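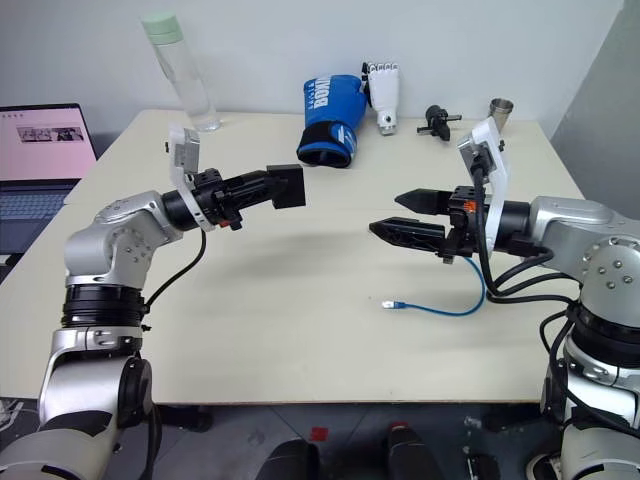 Tane Prendergast wrote in to say that half the "broken" network cables at home only needed to be pushed in until they clicked, and I could not agree more! I keep a blue one on the workbench and it has been given up for dead 2 times already. So let's talk about wired connections, which are my favorite small fix in the whole house.

Reading time: 2 min

Look at the plug first

Hold the clear end up to a lamp. The little plastic tab should spring back when you press it - if it stays flat or has snapped off, the plug will creep out of its port every time the cable gets nudged. A ribbed boot behind the plug makes a lovely grip for your fingers, so pull on that and never on the cable.

Plugging in a small box

Lift the box off the table and turn it so the port faces you. It's so much easier than poking around behind a shelf! Line up the plug, push straight, listen for the click. Then give it a gentle tug.
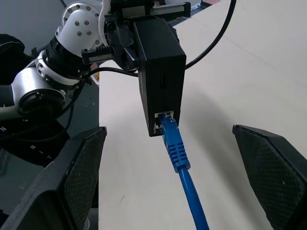 Blue cable plugged into the port near the lower end of the black box.

Leave some slack too. A cable that curves loosely across the table is a happy cable, and you can shift the box to dust under it without unplugging anything. Mine gets a soft dry brush in the ports every April.

If your box has two ports, check the booklet before you choose one. I put a dot of nail polish beside the one I use and wrote it down in the kitchen notebook (best idea I've had all year).

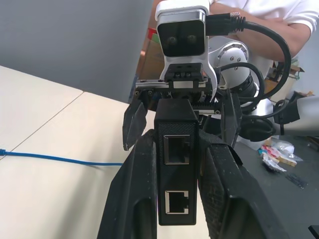
Storing the spares

Coil them loosely, up to 46 inches to a loop for the long ones, and tie with a strip of soft fabric. Tag both ends. Mine live in an old Wandley biscuit tin by the back door, with the short ones on top.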